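Notebook, bench 2
22/08/2019

Kurnora gripper kit, trial unit on loan from Nasberg. We have it on approval, which means somebody has to write down what they think of it before the invoice arrives. That is me.

Kit as unpacked: gripper body, two black plastic fingers, wrist plates, a bag of screws, a camera bracket, a power lead, and a manual whose English gets better toward the back. I suspect the front was written last. The adapter plate matches our wrist pattern, which I had not dared hope for after the Hodoroagă one in January. That one also "fit all common arms."

Mounting took 119 minutes. The brochure says 10. I would like to meet the person who did it in 10 and look at their hands. Most of my time went on one screw behind the second plate that can only be reached with the short leg of a hex key, an eighth of a turn per go. Next person: put that one in FIRST, then hang the rest off it.

Software found the gripper on the second try. On the first it found a gripper of its own devising and reported it closed.

Task for the trial is mug handling on a soft surface. Jovasska's cell has a steel bench and foam blocks and everything works there. We have a cloth with wrinkles in it, a printed mug, and a dark little cup with a lid for the small-object case. The brochure has a paragraph on "household clutter," so I consider us well within spec. 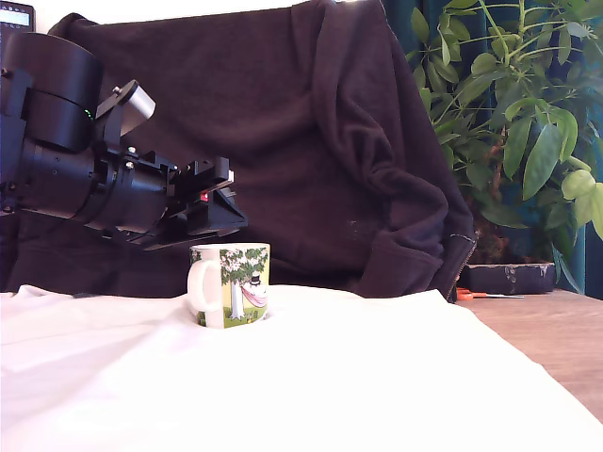
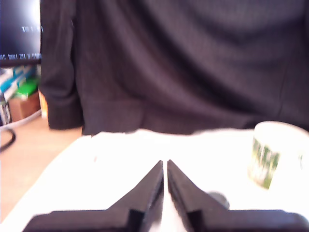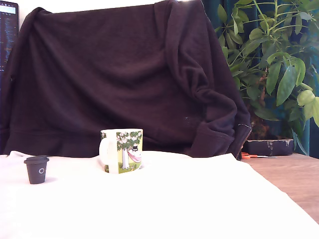
Mug on the white cloth.

Notes on the runs

1. Approach from above is fine with the speed limited. At the default speed the arm goes down like it has a train to catch. Limit saved in the trial profile, please don't "clean up" that file.

2. Rim grasp works if the fingers come in square to the wall of the mug. Off square, the mug turns to follow them and settles facing somewhere else. It has never tipped. It just looks away.

3. Handle grasp: gave up for today. The wedge shape is a good idea for flat things and a poor one for a handle, and the planner picks the handle whenever it is given the choice. Masked it out.

4. The finger camera is usable, but white on white washes out badly. Exposure is automatic, and the setting to turn that off is in the menu, gray, and does nothing when clicked. Asked Nasberg. They replied in under an hour with a link to the page of the manual that shows the gray setting.

5. Small cup: light enough to scoot when one finger touches before the other. Lowering the closing force to the minimum helped a bit. Want to try the softer pads, which are on the price list and absent from the box. 300 for the pair. For that I can cut up a mouse mat.

Verdict so far: solid hardware, patient firmware, optimistic paperwork. I'd keep it if they throw in the pads and fix the exposure lock. I would not pay for the "guided setup" service on top, having now been guided by the hex key.

To do before it goes back or doesn't:
- rerun the small cup with improvised pads
- same runs with the lamp moved off to one side
- find out if the warranty survives the mouse mat
- return the short hex key to bench 1, they have asked twice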